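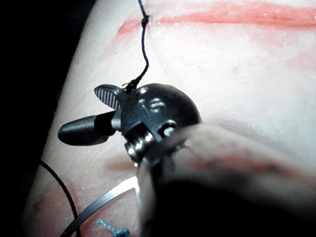
A practice pad with a red line marked across it and a black suture thread held above.

Suture pads have become a steady seller for Cever, which makes two kinds at its unit on the edge of town. The plain one is a single slab. The other, called the Prodero, is built up in layers and costs 38 euros.

Both are pale and slightly textured, so that dark thread shows up well. Many users draw a line on the surface before they start – red marker is the usual choice – and work along it. The ink smears with handling and leaves pink patches on the rest of the pad. Washing-up liquid takes off most of it, though an old pad never comes quite clean.

Thread is the larger cost over a year. Stutar sells practice thread in boxes of 495 lengths, past its date for clinical use. It frays sooner than fresh stock, and a knot pulled tight in the wrong place generally means cutting it and beginning again.

A pad lasts for roughly 2,000 stitches if the needle goes in square. After that the holes run together and the surface tears. Cever began taking worn pads back in June, and the first batch is still in storage.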